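The steps in this section cover the Turnard dehumidifier from the box to the first full tank. Wall brackets and the Irkden pump kit have their own sheets.

## 4. Setting up the Turnard

### 4.1 Before you plug it in

The compressor inside the Turnard holds oil that moves when the unit is tipped. If it traveled on its side, stand it upright and leave it unplugged for nine hours. If you know it stayed upright the whole way, you can start right away.

1. Lift the unit out by the side grips. Leave the tank in place while you lift.
2. Peel off the blue transit tape on the tank, the float, and the rear grille.
3. Slide the tank out and remove the foam block behind it. Check that the float moves up and down freely.
4. Slide the tank back until it clicks.
5. Press the casters into the holes underneath. The pair with brakes goes at the front.

**Caution:** Do not lift or tip the unit by the tank handle. The handle is made for the tank alone.

### 4.2 Power

Use a grounded wall outlet. Do not use an extension cord, a power strip, or a timer plug. The Turnard restarts by itself after an outage and goes back to its last setting, so a timer gains you nothing and can cut power in the middle of a defrost cycle.

The cord exits at the lower left as you face the rear. Unwind all of it, even if the outlet is close.

### 4.3 First run

1. Close windows and outside doors.
2. Plug in the unit. The tank light blinks and goes out.
3. Press **Power**. The fan starts first. The compressor follows after a delay of three minutes.
4. Press **Humidity** until the display shows the level you want. Most rooms are fine on the middle setting.
5. Press **Fan** to choose high or low. Use high for the first day.

The display shows the reading at the unit. A reading on the far side of a large room will be different, and a cheap hygrometer on a shelf will probably disagree with both. Give it a day before you change the setting.

**Note:** The air from the top vent is warmer than the room. A light rattle when the compressor stops is normal. A steady rattle usually means a caster isn't pushed all the way in.

### 4.4 Emptying the tank

When the tank is full the unit stops, the tank light comes on, and the alarm sounds. To turn the alarm off for good, hold **Fan** and **Humidity** together until the display shows *AL 0*.

1. Wait until the fan has stopped.
2. Pull the tank straight out with both hands.
3. Pour from the corner with the spout.
4. Wipe the rim and put the tank back. The unit restarts on its own.

In a damp basement in August, expect to empty it twice a day. In winter it may go a week or more.

**Caution:** Do not drink the water or give it to pets. Do not use it in a humidifier or a steam iron.

### 4.5 Draining through a hose

With a hose fitted, the tank stays empty and the unit can run while you are away. The hose is not included. Any garden hose with a standard threaded end will fit.

1. Switch off and unplug the unit.
2. Turn the drain cap at the rear to the left and take it off. Put it in the clip under the rear grille – it is easy to lose and the tank won't fill properly without it.
3. Screw on the hose by hand. Don't use pliers.
4. Run the hose to a floor drain, downhill the whole way.
5. Plug in, switch on, and check for drips at the connection after two hours.

If water still collects in the tank, look for a loop or a high spot in the hose. The Turnard drains by gravity and can't push water uphill. For a sink or a window you need the Irkden pump.

### 4.6 Yurt remote sensor (optional)

The Yurt sensor lets the Turnard follow the humidity somewhere else in the room, such as a closet or a far corner.

1. Pull the plastic tab out of the battery door.
2. Hold **Humidity** on the Turnard until *Yt* blinks.
3. Press the button on the base of the sensor once. *Yt* stops blinking when the two are paired.

Keep the sensor off windowsills and away from heating vents. If the signal drops, the Turnard goes back to its own reading and shows *Yt –* until the sensor returns.

### 4.7 Where to stand the unit
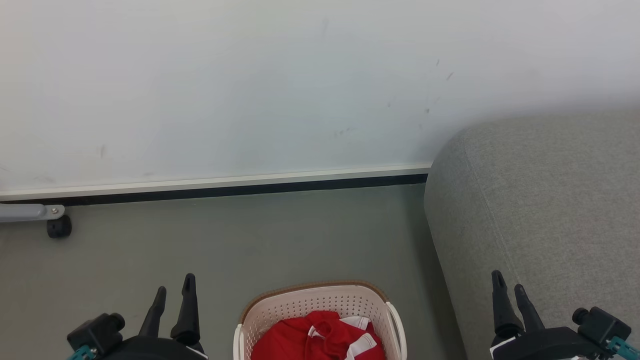
The Turnard pulls air in at the back and blows it out at the top, so leave roughly a foot of open space behind it and keep the top clear of shelves and curtains. A hard, level floor is best. Thick carpet can block the lower intake. In a living room, a stretch of open wall beside the sofa works well, provided the grille isn't facing the upholstery. Look along the baseboard as well before you roll the unit in: a door stop mounted low on the wall can catch a caster or the cord, and the door it serves still needs room to swing. Once the unit is in place, press down both brakes. For questions about placement, write to Despina Petridis at the Irkon service desk and include the room size and the serial number from the rear label.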